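Elektrotechnik Grundlagen, Mitschrift / Handout Teil 4
Bauteile bereitlegen und vorsortieren
Kursleitung: Serpil Avcı, Mitschrift Zoltán Nyitrai

Kurz zur Wiederholung: Drucktaster = kehrt zurück. Druckschalter = rastet ein. Im Schaltplan unterschiedliches Zeichen, kommt in der Prüfung dran!

EIN-Taster: Schließer (NO), Klemmen 13/14
AUS-Taster: Öffner (NC), Klemmen 21/22
Grund für Öffner bei AUS: Drahtbruch wirkt wie Drücken, Anlage steht. Gefragt wird immer nach »Drahtbruchsicherheit«, Wort merken.

Farben: Rot für AUS zulässig, Schwarz auch. EIN bevorzugt weiß, schwarz oder grau gehen auch. Also nie nur nach Farbe gehen, Beschriftung lesen und durchmessen. Frau Avcı hat das zweimal gesagt.

Bereitlegen: pro Arbeitsplatz eine Schale, nur was für die Übung gebraucht wird. Teile flach hinlegen, nicht stapeln, Aufdruck nach oben wenn's geht. Kleinteile und Schrauben in die Kullero-Boxen, nicht zu den Bauteilen. Werkzeug liegt neben der Schale, nie drin. 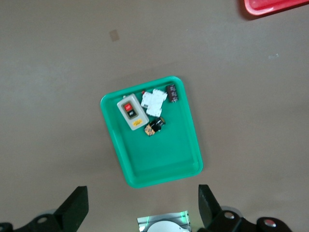
Reihenfolge beim Prüfen: erst Sichtprüfung (Risse, verbogene Klemmen, lose Schrauben), dann Typenschild abschreiben, dann Durchgang messen. Alles spannungsfrei. Messgerät vorher auf Funktion testen, Spitzen kurz zusammenhalten.

Kondensatoren: vor dem Anfassen der Anschlüsse entladen, über Widerstand, nicht mit dem Schraubendreher kurzschließen!! Danach nachmessen. Bei Elkos auf Polung achten, Minus ist meist am Mantel markiert. Kapazität und Nennspannung notieren, beides. Ersatz nie mit kleinerer Nennspannung.

Schütz und Leitungsschutzschalter nicht verwechseln, auf den ersten Blick beides Kästchen mit Klemmen. Schütz: Spule A1/A2, Steuerspannung steht drauf. LS: Hebel, Charakteristik (B, C, D) und Nennstrom vorne. LS schützt die Leitung, nicht den Motor. Für den Motor Motorschutzrelais, kommt in Teil 5.

Selbsthaltung: Hilfskontakt 13/14 vom Schütz parallel zu EIN. AUS in Reihe davor. Zeichnen bis nächstes mal, mit Klemmennummern.

Material ausleihen: Liste bei Noémi Nyitrai, Raum 168. Skript Csizmadia S. 2 nochmal lesen, dort steht auch die Tabelle mit den Kontaktziffern. Wer beim Messen gefehlt hat, bitte bei Parvaneh Shojaei melden, Nachholtermin im Juli wird noch ausgehängt.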